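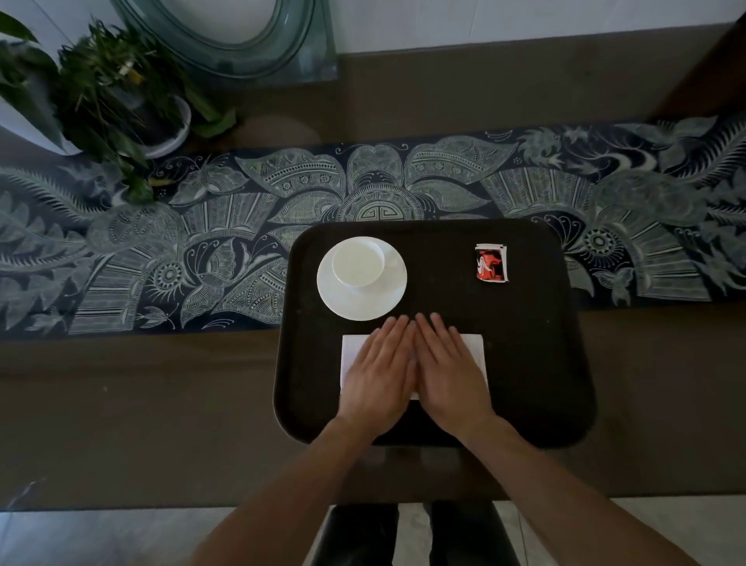 11월 · 글 시에위트 벨라이
읽는 시간 3분

리야 월데기오르기스 씨의 찻집 '게브레예스'에 들어서면 인사보다 먼저 앉으라는 말이 날아온다. "서서 이야기하면 차 맛을 몰라요. 일단 앉으세요, 앉으시고요." 그래서 앉았다. 오후 세 시쯤이었고, 인터뷰는 그 뒤로 한참을 샛길로 빠졌다(대부분은 내 탓이다).

그는 손님상을 차릴 때 천부터 깐다고 했다. 짙은 나무 탁자에 남색 바틱풍 러너를 길게 펴고, 그 위에 검은 쟁반을 올린다. "무늬가 워낙 빽빽하잖아요. 잎사귀도 있고 꽃도 있고. 그러니 그릇은 하얀 게 좋아요. 잔까지 알록달록하면 눈이 쉴 데가 없거든요." 러너는 루드빌에 살던 시절 시장에서 골랐는데, 함께 간 파실 니가투 씨가 너무 화려하다며 끝까지 말렸단다. "지금은 그 사람이 제일 좋아해요. 올 때마다 만져 보고 간다니까요!"

쟁반에 올리는 것은 많지 않다. 받침에 얹은 작은 잔, 낱개로 포장된 봉지 하나, 접은 종이 냅킨. 봉지를 미리 뜯어 두지 않느냐고 묻자 손사래를 쳤다. "그건 손님 몫이죠. 뜯을 때 나는 소리도 있고 냄새도 있는데 그걸 제가 가로채면 안 되잖아요." 잔은 받침 한가운데가 아니어도 괜찮다고 한다. 처음 가게를 열었을 때는 자로 잰 듯 맞추느라 아침마다 40분을 썼는데, 미티쿠 베르헤 씨가 보다 못해 "차 식겠다"고 한마디 한 뒤로 그만두었다.

러너를 어떻게 빠는지도 물었다. 찬물에 소금을 조금 풀어 손으로 주무르고, 그늘에 넌다. 다림질은 뒤집어서 한다. "길이가 꽤 돼서 혼자 널면 꼭 한쪽 끝이 바닥에 닿아요. 그럼 또 빨아야죠, 뭐." 말하면서도 그는 연신 천 끝을 손바닥으로 쓸어 폈다. 겨울에는 다른 천으로 바꿔 볼까 한다는데, 무슨 색이냐고 물으니 아직 파실 씨에게 말하지 않았으니 쓰지 말아 달라고 했다.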